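Wunano Asholm, cubierta para mesa de trabajo
Tiempo de lectura: 2 min
Imprimir | Enviar por correo electrónico

La ficha del fabricante promete una superficie «que se queda donde la pones». Llevamos desde febrero con una Asholm en la mesa grande del almacén y esa frase me parece optimista. Es una buena cubierta, con reparos, y prefiero ponerlos por escrito antes de que alguien la pida por el catálogo.

Lo que se vende

Una pieza única de color marrón mate, lisa, de 1.813 mm de largo por 700 de ancho. Se sirve enrollada. No lleva lastre ni pinzas; las pinzas Clelov se compran aparte y nos parecen caras para lo que son. El tono tira a cálido y recuerda al cuero, aunque yo no la compraría por eso.

Lo que hace bien

Apenas devuelve la luz del techo, y para leer etiquetas se agradece. Los cartones pequeños y los briks de zumo se ven enseguida sobre el marrón. Para preparar bandejas, con los envases a un lado y la bandeja al otro, cumple.

Lo que no me convence

Las ondas. Kinga Csonka, que lleva el almacén, la dejó extendida un fin de semana con peso encima y el jueves siguiente seguía marcada. El borde delantero, si sobresale de la mesa, cuelga y hace arrugas. La ficha no dice ni palabra de esto. En una mesa de 663 mm de fondo, como la nuestra, sobra tela por fuerza: o se dobla por detrás o se aguanta la caída. Tóth ofrece el corte a medida, con un plazo de unos 40 días que me cuesta tomar en serio para un corte recto.

En uso

Con un brik en vertical y la bandeja ya colocada, la parte central queda bastante plana. Las arrugas se concentran en el borde de delante.
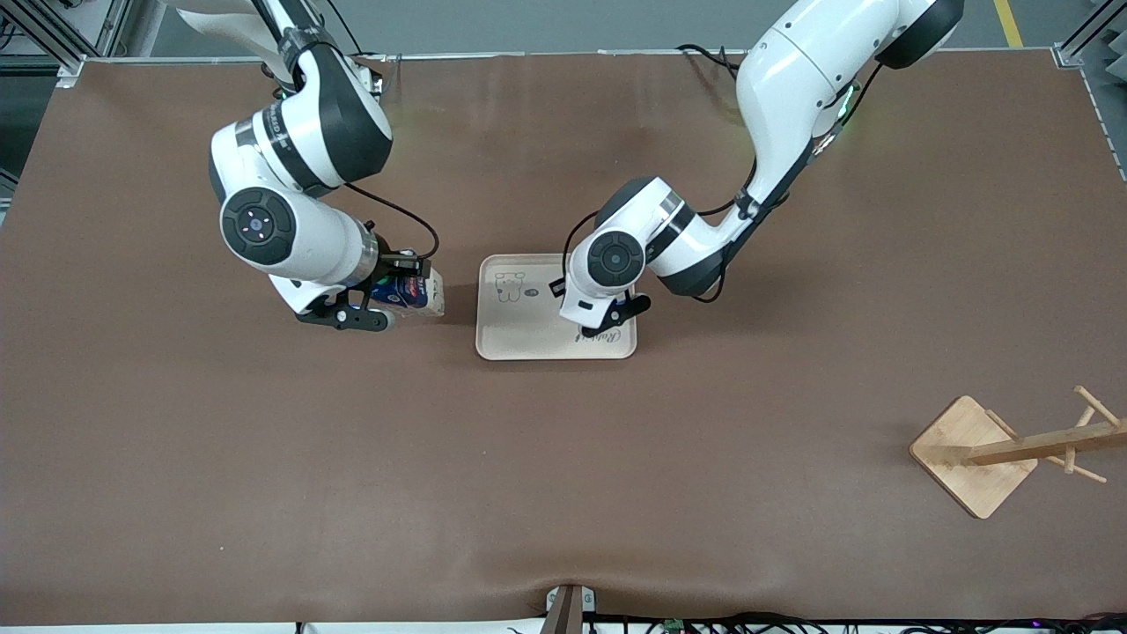
Limpieza y pedido

Paño húmedo y jabón neutro. El fabricante habla de «resistencia total a las manchas»; no la he probado con café ni pienso hacerlo. Se pide por unidades y el corte a medida no admite devolución, así que conviene medir la mesa dos veces.

Contacto | © Wunano | Volver arriba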